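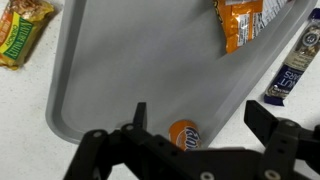

Gray tray, white counter.

Posting this one long because I have been on a bus all day and I have opinions. The Fornby to Stostham bus, July 10, 2018. I have taken it often enough that the driver no longer says hello, he just nods like we served together.

People ask why I don't fly. There is no flight. There is an airfield outside Fornby with a windsock and a locked gate, and I believe the windsock is the part still being maintained.

People also ask why I don't drive. Those people have not met my car. It goes to the grocery store and it comes home from the grocery store, and I don't ask it about its dreams.

So, the bus. It's Route 22 and it costs $35 one way. A round trip is also $35 each way, but the ticket is printed on nicer paper.

Let's talk seats. The front row has the view and also the driver's radio, which plays one ball game after another. I'm not sure they're all from this year.

The back row looks like a couch. It is a trap. The back row sits on top of the engine and next to the restroom, and by the county line you will know both of them very well.

You want seat 18. Window side, in front of the wheel, outlet works if you hold the plug up with your knee. I'm telling you this because I trust you, and also because I've already booked it for August.

The armrest on 18 goes up but does not come down. If you raise it you have made a decision about your relationship with the person next to you. Think it over first.

Temperature: there are two settings, and they are both on at the same time. Your feet will be in Florida. Your neck will be in a meat locker. Bring a sweatshirt and wear sandals with it. Fashion is for people on trains.

First real stop is Lurnoditz, which the schedule lists as a "rest and refreshment" stop. The rest is a bench. The refreshment is a vending machine that has kept my dollar since May. I visit it the way you'd visit a relative.

If you are getting off at Lurnoditz for good, tell the driver before the bridge. He will not ask. I watched a man with a floor lamp ride all the way to the next town because he thought the sign meant something.
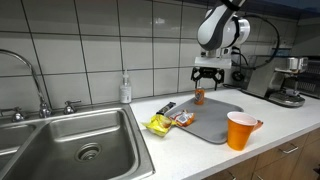

Food is where first-timers go wrong on Route 22. They pack a whole meal with a sauce in it, and then we hit the gravel by the quarry and the sauce goes traveling on its own. Pack junk and pack it small. A chip bag, a snack bar in a wrapper, and one of those small orange cans like the one standing up on the tray there. A small can is right for the bus. A big one gives you a warm half you have to hold between your shoes until Stostham.

More on chips. Open the bag before the bus starts. An engine covers nothing. I once opened a bag after dark, when the lights were off and everyone was asleep, and I could hear people forming an opinion of me.

No tuna. I shouldn't have to post this. I am posting this.

No hard-boiled eggs either. I know they come in their own packaging. So do skunks.

After Lurnoditz the road goes flat and people start talking to each other. It's the boredom. I have been shown wedding photos, a knee scar, the inside of a very old camera, and a spreadsheet of rainfall. The rainfall was pretty good.

If you don't want to talk, headphones do nothing. A book does nothing. ("What are you reading?") The only thing that works is a crossword, because the other person will be afraid you're about to ask them something.

Then there's the long stop at the Nic Giolla, a diner with a gas pump, or a gas pump with a diner, depending on who in the family you ask. The driver says "ten minutes" and goes in and orders a roast beef dinner. Do the math and order the pie.

The pie is cherry. The menu says "pie of the day" and I guess it has been a long day.

Pay when you order. The driver does not count heads when he leaves. He looks up in the mirror, and if the bus seems generally full of people, off it goes. I've seen a grown woman run across that lot with a fork in her hand. She made it. She kept the fork.

The best hour comes after the Nic Giolla. The sun's low, the fields are all one color, everyone's full and nobody's showing me a knee. The ball game turns into static somewhere past the grain elevators and the driver leaves it on. I sleep better to that than I do in my own bed, and I have spent money on my own bed.

You will wake up with the window printed on your face. Everybody does. There's a whole waiting room in Stostham full of people with the same dent in their forehead, pretending to read the tourist brochures.

About the Stostham depot: the clock over the ticket window is wrong, the clock over the door is wrong in the other direction, and if you stand between them you can more or less work out when you are. The restroom needs a key. The key is attached to a hubcap.

The cab stand is around the left side, past the bike rack. The sign points right. I've written to them about the sign. They wrote back thanking me for my interest in bus travel.

Somebody's going to reply that they should just cancel this route and put in a proper train. I've heard about the train my whole life. My grandmother heard about the train. There's a very nice drawing of it in the Fornby library with little people in hats waiting to get on.

Meanwhile the bus is late, it smells like floor mats, and it goes. I got to my sister's in time for leftovers and she only asked twice about the dent.

Going back the other way tomorrow. If you're boarding in Stostham and you see somebody in seat 18 doing a crossword in a sweatshirt and sandals, six letters, "slow conveyance," starts with W. I've been stuck on it since the quarry.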